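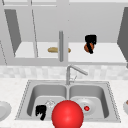

Teaching by the shelfful

The kitchen at Pruvport has never had water in its taps. It exists only on the firm's computers in Kallosham, where a team spends its working week collecting examples for a robot that is meant to learn household jobs by copying.

Each example is one short run of one task. An operator steers the simulated arm with a pair of hand controllers, and the software records every movement along with what the robot's own view showed at the time. Taking hold of something round and orange inside an open cupboard, with a loaf lying on the same shelf, is ordinary work for the black gripper. So is finding a way past the door handles.

A task needs 400 good runs before it goes to the learning system, which is called Sayegh. An operator on a steady day manages 60. Shifts at the controllers last two hours, and most people are glad to stop by then.

Between runs the software moves things. Plates shift along the worktop, food changes places and the light is altered. Early sets were recorded with everything in the same spot, and Sayegh learned the spot. It would reach for a bread roll that had been moved to the other end of the shelf.

Failed runs are kept in a separate store. The team argued over this in March — some wanted them deleted — and settled on labelling each one with the moment it went wrong.

Kastska, the real arm downstairs, gets its first cupboard task next. It will be given 8 attempts at each shelf height.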